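## 3.2 What counts as a packed bag?

Earlier work on bag packing at home and at the desk tends to treat the end of the task as obvious. A list is drawn up, the things on it go into the bag, the bag is closed, and the packing is over. The Tinari checklist, which is still the one most often borrowed, scores a bag as packed when every listed item is inside and the main zip is shut. We used the same rule in our February pilot at Prenness and came away doubting it.

The trouble lies in what people do once the zip is shut. In a good share of the desk sessions the packer stood the bag up, pushed it back against the wall and pressed or patted the front with one or both hands (Figure 3). Some did this for a moment only. Others went on for long enough that a coder watching with the Tinari rule had already stopped writing. Under that rule all of this handling falls outside the task, and it is thrown away along with the walk to the door.

Is it part of packing? The Ursu report says yes, with a confidence we do not share. It calls the gesture "settling" and claims that it spreads the load, flattens the front pocket and gives the packer a last check by touch that nothing has been left out. That is a lot to hang on a pat. No measure of the load was taken before or after, and the packers were asked about the gesture only once the researchers had named it for them. A person who has just been told that they were checking the bag will very likely agree that they were. We would want to see the same answer given to a plainer question before leaning on it.

There are duller readings. A soft bag on a smooth desk slumps, and a wall is a handy thing to prop it against. The hands may be there to keep it upright and for no other purpose. The gesture may also be a habit carried over from elsewhere, such as pushing a bag into a locker or on to a shelf, and have nothing to do with what is in it. Or it may simply mark that the packer has finished, much as people tap a pile of papers before handing it over. Our recordings cannot decide between these. They show the outside of a bag and a pair of hands, and most of the claims made about settling are claims about the inside.

We also doubt that one word should cover all the cases. Pressing with a flat palm on the front pocket is a different act from holding the side seam, and a packer may well do one with each hand at the same time. The Ursu coding sheet has a single box for both. When we went back over our own material with separate boxes for "press" and "hold", the two coders agreed far less often than they had with the single box. We take this as a sign that the earlier high agreement came cheaply, and we have kept the separate boxes in spite of the lower score.

The full set holds 1,124 clips of packing and unpacking, of which roughly 1,000 could be coded from the first item to the last touch. The rest were dropped, mostly because the bag was out of view at the point where the zip was closed. It would be a mistake to think of the dropped clips as a random loss. A packer who turns away to close a bag may be working in a hurry, and hurried packers may be the ones who never pat the bag at all. Any figure we give for how common the gesture is should be read with that in mind, and we would rather it were not quoted without this paragraph.

For the present study we therefore made two changes. The end of packing is coded twice, once at the closing of the main zip and once at the last touch, and both times are reported. The word "settling" is not used. Where the hands rest on a bag that has been stood up, we record where they rest and leave the purpose blank. This will seem timid beside the Fostusgate guidelines, which ask coders to give an intention for every contact with the bag. We tried that for one round and found that coders supplied intentions readily, and that they were seldom the same ones.
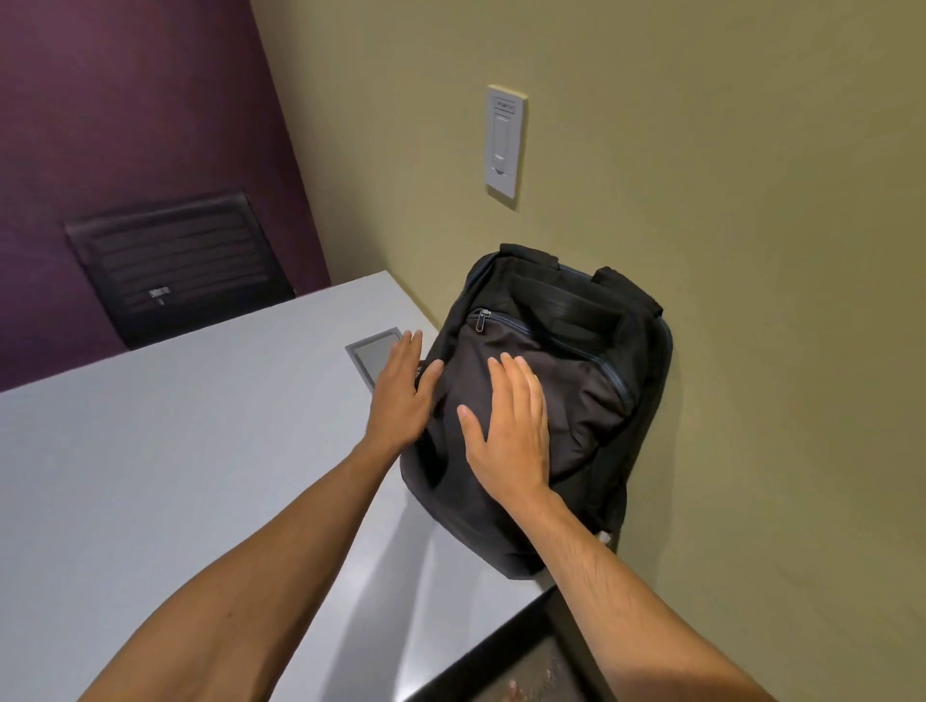
**Figure 3.** Both hands on a backpack stood against the wall: the left at the side edge, the right on the front pocket.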